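Okay, small press people, I've got news. Ernilex, the little publisher that did those lovely pocket-sized travel essays, is opening up to unagented novellas in June! I've been hoping for this ever since they quietly closed their inbox, so forgive me if I'm typing too fast.

The new line is called Ziva and it's going to be paperback only, with five titles in the first batch. Upendo Mosoti is running it. She used to edit at Massawe, and if you read any of their short fiction you already know she likes things strange and a bit sad. I got her on the phone for 15 minutes and she was very clear about one thing: she doesn't want the first half of a novel that ran out of steam. "Send me something that's finished at the length it is," she told me. Fair enough!

There's no reading fee. Contracts are for print and ebook, and audio stays with the author, which made me sit up (I've signed away audio before and I still grumble about it). Printing is going to Detico, the same shop that handled the travel books, so expect that same soft matte cover that picks up every fingerprint in your bag.

## What to send

- The whole manuscript in one file, double-spaced, with your name on the first page only.
- A cover letter of no more than two paragraphs. Upendo says she reads these last, so don't agonize.
- A one-page synopsis, and yes, it has to give away the ending.

Two submissions per writer is the limit, and simultaneous submissions are fine as long as you write in when something gets picked up elsewhere. Poetry and story collections will have to wait — she'd like to do them eventually but wouldn't give me a date.

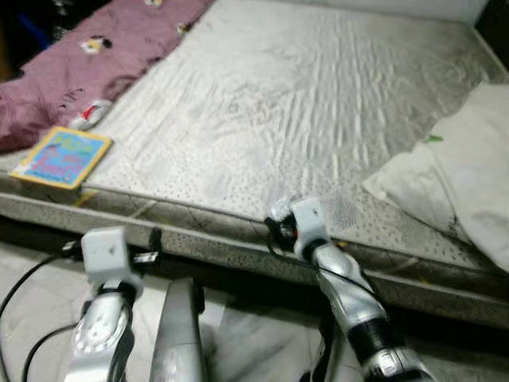 ## The price question

Ebooks will launch at 99 cents and go up after the first month. I know some of you have feelings about that. I asked whether authors get the same royalty rate during the cheap weeks and the answer was yes, same percentage, smaller pie. Paperback prices aren't set yet. I'll post them when I have them, along with the submissions address, which goes live at noon on opening day.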